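Manipulation Laboratory: Course Handout 4
Two-Arm Handling of Household Packaging

Module leader: Juraj Zelenák
Laboratory supervisor: Yolotzin Mendoza
Revision: 12 March 2023

4.1 Scope

Handouts 1 to 3 dealt with one arm and rigid test blocks. This handout covers work on ordinary packaging with two arms, and the recording of demonstrations for the group project. Read it together with the safety sheet. Students who have not signed the safety sheet may watch but may not drive.

The set task is called Dalsgaard in the project software, and the folder names must use that spelling. It has two stages:

Stage A. Cap work on a screw-cap bottle, one arm holding and the other acting on the cap.
Stage B. Picking mixed items from the printed tabletop and placing them where the task card says.

Each group submits 70 demonstrations, of which 30 must be Stage A. The remainder are Stage B. A demonstration abandoned part way is kept in the folder but marked as a failure in the log and not counted.
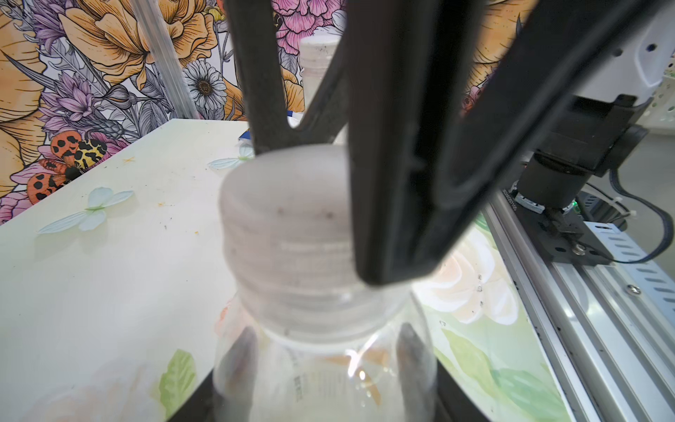 Reading time: 6 min

4.2 Stage A: holding and turning

The holding arm grips the bottle low on the body. The acting arm comes down on the cap from above. In the wrist view the cap sits very close to the lens and is blurred, so its ribbing is a poor guide to how far the cap has turned. Use the contact between fingertip and rim, and check the overhead view before closing the fingers.

Points to note:

(a) A clear bottle body refracts whatever is behind it. The fingertips of the holding arm show through the plastic as grey shapes and their apparent position is not their true position. Do not correct the holding arm from the wrist view of the acting arm.

(b) Squeeze force. A thin-walled bottle deforms before the cap slips. Start at the lowest grip setting and raise it one step at a time. If the body buckles, the demonstration is marked as a failure even if the cap comes off.

(c) Turning range. The wrist joint cannot complete a full removal in one movement. Turn, release, rewind, re-grip. Every re-grip is a separate segment in the log. The commonest fault in last August's submissions was two re-grips logged as one segment, which then ruined the alignment of everything after it.

(d) Keep the second arm still while the first is rewinding. Students tend to drift the idle hand. The drift is small but it is recorded, and the policy will learn it.

4.3 Stage B: picking from a patterned surface

The tabletop and walls are printed with flowers and butterflies. The pattern is deliberate. A plain background makes segmentation too easy and hides errors that appear as soon as the system leaves the laboratory. For the same reason the items are of different kinds: card, clear plastic, crumpled film.

Four difficulties should be discussed in the report.

Transparent objects. A shallow clear tray or lid lets the print show through almost unchanged. What remains is the rim. Depth readings inside the rim usually return the table, or nothing. Grasp points should be chosen on the rim, and the report should say how the rim was found.

Overlap. A carton that rests partly on another item is tilted slightly out of the table plane. A planner that assumes every item lies flat will set the approach height wrongly. Pick the upper item first unless the task card says otherwise.

Cylinders on their side. An uncapped bottle lying down will roll if one finger touches before the other. Approach across the long axis with the fingers open, centre the gripper over the body and close slowly. Avoid the threaded neck.

Items against the wall. Film wrappers that end up in the corner between table and wall leave little room for the outer finger. Drag first, then lift. The drag is logged as its own segment under the label 'pre-grasp'.

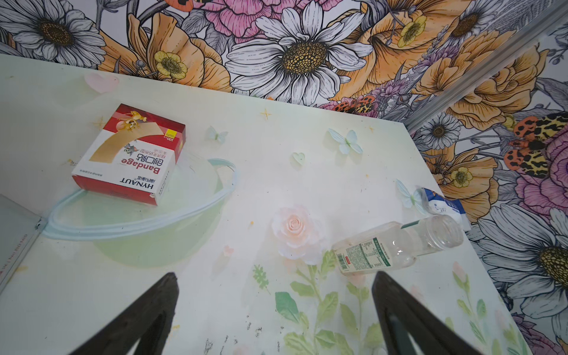 Fig. 2. Stage B, wrist view, fingers open over the tabletop.

4.4 Reading the wrist view

Fig. 2 should be used for the labelling exercise. Mark the carton (HYNAUT, 'Bandage'), the clear round container, the bottle and the wrapper. Then mark three regions of the print that a detector might return as objects. The peach rose between the container and the bottle is an obvious candidate; the hearts and the butterflies are others. State for each whether colour, outline or depth would be enough to reject it.

The carton lettering appears upside down from this side. Text recognition run on the raw picture will usually give nothing useful. Groups who want to use text as a cue must rotate the crop first and must report the cost in time per picture.

Note also that the carton covers part of the container's rim. A circle fit needs only part of an arc, but the fit becomes unstable as the visible arc gets shorter. Try the fit with half of the visible points removed and record how far the centre moves.

4.5 Software and file layout

Recording is done in Etel. Labelling is done in Genton, which reads Etel files directly. Do not convert them by hand. The workstation named Asico holds the reference copy of the data -- it is read-only to students and will stay so.

The reference set contains 232 demonstrations by previous groups. It may be used for training but not counted towards a submission. Groups who train on it must say so and must give results both with and without it.

Training runs are limited to 2,000 steps on the shared machine. Longer runs need to be booked with Yolotzin Mendoza by e-mail, stating the group number and the expected finish time.

Each demonstration folder contains:

one wrist stream per arm
the overhead stream
joint positions and grip settings
the segment log, as plain text

Missing logs are treated as missing demonstrations.

4.6 Procedure at the bench

1. Home both arms. Wait for the status light before touching the leader handles.
2. Set out the items from the task card. Positions on the card are approximate by design; do not measure them.
3. Start the recording, then pause before the first movement so that the opening of the stream is still.
4. Carry out the task in one attempt. Do not reach into the cell.
5. Stop the recording, then return the arms to home.
6. Fill in the log before starting the next demonstration.

Change driver after every ten demonstrations. Tired drivers produce short, jerky corrections near the grasp, and these are difficult to filter out afterwards.

If a fingertip pad is loose or torn, stop and report it. Groups are not to refit pads themselves: the pad offset is part of the calibration, and a refitted pad makes the earlier recordings of that session unusable with the later ones.

4.7 Report

Maximum eight pages, excluding the log. Include the success rate for each stage separately, the number of re-grips per Stage A demonstration as a histogram, and at least two failures described in full with the segment numbers. Describe the cause as far as the streams support it. 'Operator error' is not accepted as a cause without a statement of what the operator did.

Marks are divided equally between the data, the analysis and the report itself. Late submissions follow the department rule.

4.8 Preparation for Handout 5

Handout 5 replaces the leader handles with the trained policy. Before that session each group should have a Stage A policy that completes the first grasp without help. Full cap removal is not required at that point. Bring the segment log on paper as well, as the bench screens are in use during the session.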